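Drirninum opens its gripper comparison bench to outside teams

CLINDAVBRIDGE, June. I've wanted to write this one for ages! From this month, anyone building or buying a small robot arm can book time on our two-arm bench at Drirninum and try their grippers against the ones we already know.

I'm Nadine Issa and I look after the bench. We started it when we were choosing fingers for our own Plollesell project and couldn't find two sets of results that had been measured the same way (one maker tested on foam blocks, another on bottles). So we wrote our own list of jobs, all with ordinary stuff like bags and cards, and ran 608 picks with 2 finger shapes before we settled on anything.

Thin, flat things gave us the most trouble. A card lying on a hard table is a horrible thing to pick up, and a finger that's lovely on a bag strap can be hopeless at it. We now put flat items in every session, and visitors get the wrist camera footage as well as the fixed view, so they can look closely at what the fingertips were doing.

Hajnalka Antal, who wrote the control software, is just as keen. "Bring your own controller if you like," she says. "I'd love to see somebody beat my settings, and I'll be asking how they did it."

Sessions last up to 40 minutes per gripper, with changeover time on top. Our friends at Chornovol are handling bookings, and you can ask them for the full list of jobs and the mounting drawings before you come.
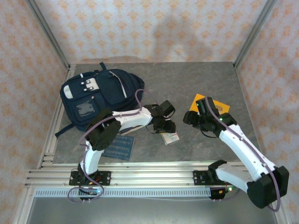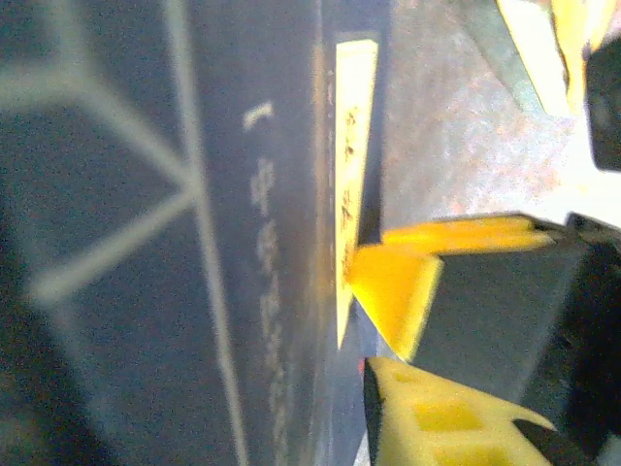
The Drirninum bench: both arms over the table (first picture) and a close view of the yellow gripper fingers (second picture).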